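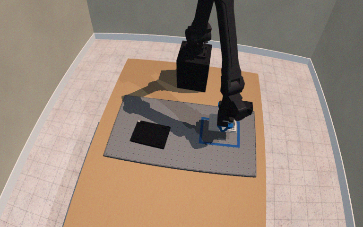 La Asociación de Comercios y Talleres de Treltusden informa a sus asociados de que el nuevo reglamento municipal de carga y descarga entrará en vigor el próximo mes de marzo. El texto sustituye a la ordenanza anterior y afecta a todos los establecimientos situados entre la plaza del Mercado y el puente de Jeston, con independencia de su actividad. Quedan comprendidos, por tanto, los comercios de alimentación, las imprentas, los almacenes y los talleres. En lo que respecta a estos últimos, conviene recordar que un equipo pesado, sea un horno, una prensa o un brazo robótico negro montado sobre un pedestal, no tiene la consideración de mercancía ordinaria, y que su entrega requiere la autorización especial prevista en el artículo 6. La solicitud deberá presentarla el titular del establecimiento y no la empresa transportista.

El reglamento fija dos franjas horarias para las operaciones habituales, una por la mañana y otra a primera hora de la tarde. Fuera de ellas, los vehículos de reparto no podrán detenerse en las calles peatonales, salvo en los casos de suministro farmacéutico, mudanzas autorizadas y averías que comprometan la seguridad de un edificio. El tiempo máximo de estacionamiento dependerá del tipo de vehículo y figurará en la señalización de cada tramo. 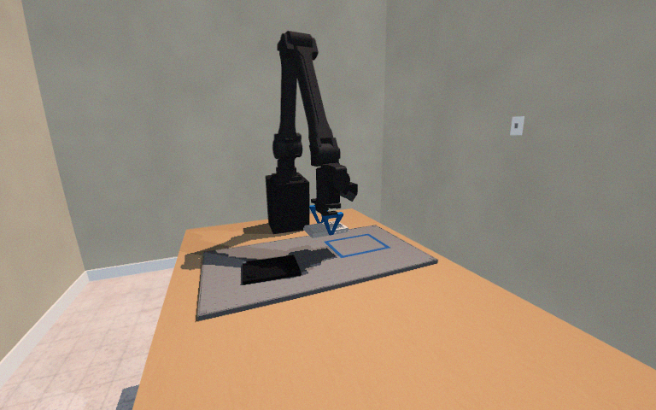
Tiempo de lectura: 3 minutos

La Asociación presentó alegaciones durante el período de información pública. Se solicitaba en ellas la ampliación de la franja matinal, la reserva de plazas junto al antiguo depósito Gorkex y un régimen transitorio para los establecimientos con un único acceso. Las dos últimas peticiones han sido admitidas. La primera ha sido desestimada, si bien el Ayuntamiento se ha comprometido a revisar los horarios una vez transcurridos 6 meses desde la entrada en vigor.

En cuanto a las plazas reservadas, se habilitarán 10 en el entorno del depósito, todas ellas señalizadas en amarillo y sujetas a control mediante distintivo. El distintivo será gratuito para los establecimientos con licencia en vigor. Cada titular podrá solicitar un máximo de 3 y deberá comunicar cualquier cambio de matrícula antes de utilizar el nuevo vehículo. Los distintivos expedidos con arreglo a la ordenanza anterior dejarán de ser válidos el día en que se aplique el nuevo régimen - no se prevé prórroga alguna - y no será necesario devolverlos.

El régimen transitorio se aplicará previa petición. Los interesados deberán adjuntar un plano del local, copia de la licencia y una breve memoria en la que se indique la frecuencia de las entregas. La secretaría de la Asociación facilita un modelo de memoria y revisará la documentación de los asociados que así lo pidan, siempre que se reciba completa.

Se recuerda asimismo que el corte de la calle Yusuf por las obras de saneamiento continúa vigente. Mientras duren los trabajos, el acceso rodado a los números pares se efectuará por la travesía posterior, con limitación de altura. Los repartos que no puedan realizarse por esa vía deberán concertarse con la Policía Local.

El texto íntegro del reglamento y el plano de tramos pueden consultarse en la sede de la Asociación, en horario de oficina. Se ha enviado un ejemplar resumido a los 1.470 establecimientos censados en el municipio. Quienes no lo hayan recibido pueden solicitarlo en secretaría, presentando el número de licencia.

Boletín de la Asociación de Comercios y Talleres de Treltusden, 10 de noviembre de 2024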